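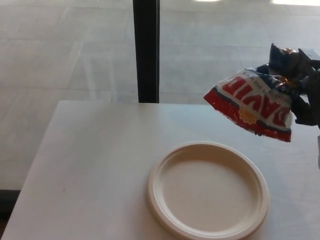

How often does the skin barrier need to be changed on a two-piece ileostomy system?

Every three to four days in my case, and sooner if there is itching, burning or any sign of output under the wafer. The pouch can be swapped without touching the barrier.

January 31, 2022

Barrier change at 6:40, before breakfast, output low. Previous barrier was on for three full days plus the night. Removed from the top down with one adhesive remover wipe. Back of the wafer showed wear at the lower edge of the opening, from the 5 to the 7 position, worse than last time. The ring had swollen as it should everywhere else. Skin under the worn part was pink, not broken, no weeping. Washed with plain warm water, no soap. Dried with gauze and waited two minutes.

Measured the stoma with the card. Still 28 mm across and 25 mm top to bottom. No change since the measurement in May, so the worn edge is not a sizing problem. I have been cutting to 30 mm. Seul-gi Ki (stoma nurse, Wovthorpe clinic) told me on the phone that the crease below the stoma opens up when I sit, and that a flat barrier will always lift there first. She wants me to try soft convex, shallow depth, before going to anything firm. She also said to measure sitting down as well as standing. Did that today: sitting, the bottom of the stoma sits almost level with the skin. Standing, it clears by 8 mm or so. I had only ever checked it standing.

Put on the first Povotis soft convex from the sample pack. Notes for the next change:

Starter hole is smaller than on the old wafer, so the curved scissors have to go in at an angle.
The plastic backing comes off in two halves. Take the lower half first.
Ring goes on the wafer, not on the skin. Stretch it to the cut edge and press.
Hold with a warm hand for five minutes. The leaflet says one minute. Seul-gi says five.
Coupling click is quieter than the old one. Run a finger all the way around and pull down on the pouch to check.

Used a Sầm barrier ring, the thin one. Half a ring extra along the crease. That may be too much with convexity already there, and if the wafer rides up by tomorrow I will leave the extra half out.

Belt: attached to the side tabs, loose enough for two fingers. Level with the stoma. It slid up within the hour when I bent to the lower shelf, so I moved the tabs down one notch. Stayed put after that.

Lunch at 12:30. White rice, chicken, banana, one spoon of smooth peanut butter. 250 mL of oral rehydration mix after, not during. Loperamide 30 minutes before, as prescribed. No raw vegetables until I see what the new barrier does. One change at a time or the notes are no use.
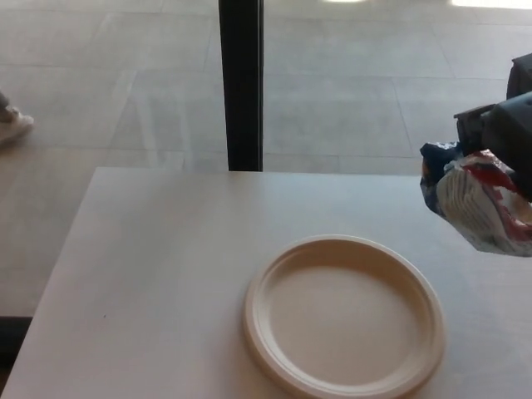
Plate on the table, empty.

Output, measured in the jug:

Overnight to 6:30: 428 mL, porridge thickness.
6:30 to 21:00: 723 mL, thinner after lunch, thick again by evening.

Total 1151 mL. Within my usual range. The limit on the clinic sheet is 2000 mL in 24 hours, at which point I call them and do not wait. The highest I have had this month was well under that. Urine pale yellow, no cramps, no lightheadedness on standing. Weight same as yesterday.

Called Flovham about the order at 10:15. Spoke to Khadija Salem in resupply. Results:

Pouches, drainable, opaque, with filter: shipping this week. The last box had three with a filter that blocked on day one. She took the lot number off the box end and is sending a replacement box. I am to keep the bad ones in case they are wanted back.
Barriers, flat: put on hold until I know if the convex works. I have 52 left in the closet, which is enough.
Barriers, soft convex: need a new prescription with the product code written on it. The old one says only "two-piece, cut to fit" and the insurance will not take it for convex. Message sent to Wovthorpe through the portal at 10:40. No reply by evening.
Remover wipes: limit reached for this quarter. Will use the spray.

Ask at the next visit: is the crease likely to change if I put on weight, and does the supportive underwear help or just press output sideways under the edge? I had the high-waist pair on for the last two leaks. Could be chance.

Emptied at 7:50, 11:30, 14:10, 17:00, 20:15 and again before writing this. Pouch a third full each time, except at 14:10 when it was close to half and pulling on the belt tabs. Set an alarm for 13:30 tomorrow.

Checked the lower edge at 21:00 with the hand mirror, sitting. Tape border flat. Slight lift at the left corner, one to two mm, dry to the touch. Marked it with pen so I can tell if it moves. No itch.

Travel kit restocked: two pre-cut barriers (flat, old type), two pouches, gauze, disposal bags, small scissors. Swap the barriers for convex once the prescription goes through.

Next planned change is in three days, same time, before food. Take a tracing of the back of the wafer.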